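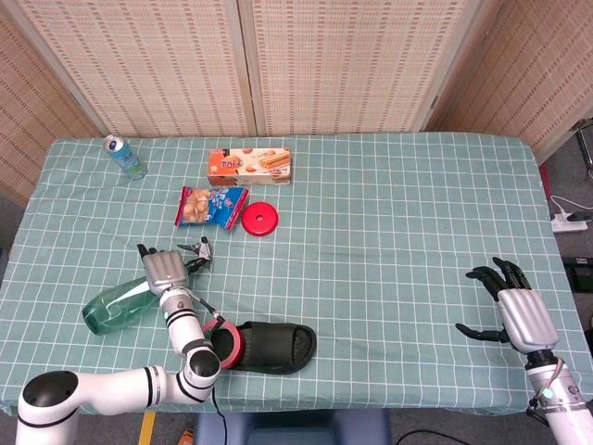
4 March 2025

The Zolley office supplies fair fills a hall outside town with almost 400 stands, most of them selling lever arch files. I went for the shredders and stayed because the coach left at 4.

Mendis had the loudest stand, feeding old brochures into a cross-cut model that stopped for a rest every 30 sheets. The salesman called this thermal care. Femomora was pushing paper bin liners, sold by the 3000, which seemed optimistic for a firm my size. I took a sample and it split on the stairs.

Iwasaki's staplers were good. I ordered two. The tea was £3 and tasted of the urn.

Next one is in August.

12 shares | 3 comments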